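Clipper Blade Boxes - Gallery

Feb 12, 2023

Packaging is easy to overlook when you shop for a replacement blade. This gallery covers the black boxes in the Cultmont range, with the lid, the base and the front print shown as they look on the table. Click any picture for the larger version.

Lid and Base
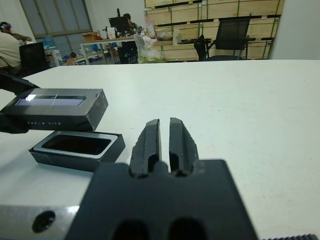 Nandgate

The lid lifts away from the base as a separate piece. It has a long clear window across the top, and the small light lettering along its front side ends in the word "LITE". The base has dark walls and a silver-gray rim. The glossy tray insert has a rounded recess with a lighter gray border, shown with nothing in it.

If you plan to store the blade between uses, keep both halves. The box takes up little room in a drawer - and a blade that rolls around with other tools can lose a tooth.

Front Print

The front of the box shows a large silver-gray clipper blade, set upright, with the fine comb teeth running down the right edge. There are three small curved notches along the left side of the blade. The background is matte black.

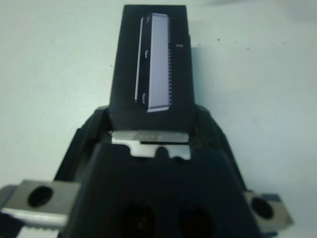
Ordering and Returns

Boxes are not sold separately. Returns need both the lid and the base, and should be marked with reference 1043. The next gallery, on the Dasta cases, goes up in September.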